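Subject: Re: [arm-ops] Unplanned stops on the Fivholm cell
From: Mounir Ouali
Date: November 23, 2022 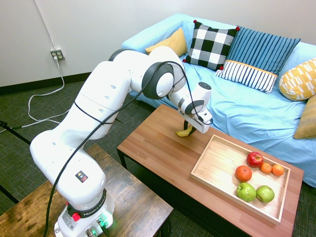 Colleagues,

Further to Amr's message, quoted in part at the end, the fault has been reproduced at Fivholm. The Franka arm entered a protective stop 11 times in 61 fruit transfers. In every case the gripper kept its hold and no item was dropped.

The controller log shows a brief loss of communication before each stop – in no case was a collision reported. We have not yet established whether the network card or the Clerkness driver is responsible. The same driver has been in use at Ghoneim since May without a recorded stop.

Until further notice, operators must not restart the arm remotely. A member of staff must be present, with the stop button within reach, and speed is limited to 30 percent. Please send complete logs to me.

Mounir Ouali
Arier Laboratory Safety

Amr Benmoussa wrote:
> The arm halted again during the banana pick, with the
> object still held. It had completed nearly 4,000 cycles
> before the first stop. May I restart it from my desk?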